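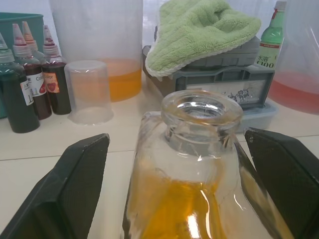
Stop apologizing for food coloring

Every December I make drinks with no alcohol in them for a party in Ruvville, and every December someone picks up a dropper bottle off my table and makes the face. You know the face. Like I'd left out drain cleaner.

I want to argue for the dropper bottle. Quick, I have ice to buy.

People drink with their eyes first. Old saying, still right. Put out a pitcher of cloudy gray lemonade and it sits there untill it's warm. Two drops of red and it's gone by 9. Same lemonade! I've done this enough times that I don't care what the purists say, and one of the purists is Gemechu Sisay, who I love, and who steeps hibiscus overnight so he can call his pink "real." Fine. His pink is lovely. It also tastes like hibiscus whether you wanted hibiscus or not.

That's my whole point really. Beet juice tastes like dirt. Turmeric gets on everything, including my good towel, and saffron costs money. A drop of color doesn't taste like anything to me and lets the lemon be lemon.

And the layers. A kid sees yellow over orange in one glass and wants to know how you did it. Sugar, mostly. Heavier syrup at the bottom, lighter stuff poured slow down the back of a bar spoon, the long twisty kind. I'd take that over a screen any night.
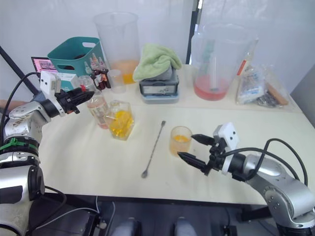

Do you need a real bar spoon for layered drinks?
A regular teaspoon works if you turn it over and pour slowly, but the long handle reaches the bottom of a tall glass and keeps your knuckles out of the drink.

Where I do agree with the complainers — too much. Way too much. Blue tongues, green teeth, a punch the color of a traffic cone. Tsion Gebru once emptied half a bottle into a bowl for 30 people and we all looked ill in the photos. One drop, stir, look. Then maybe another. Pale is prettier anyway, you want to see light come thru it.

Also label your bottles if you mix ahead. Orange syrup and orange dish soap look the same at ten at night.

So no, I'm not hiding the droppers in a cabinet this year. They're going on the table next to the cups and people can help themselves. Gemechu can bring his hibiscus and we'll put it next to mine and see which pitcher empties first.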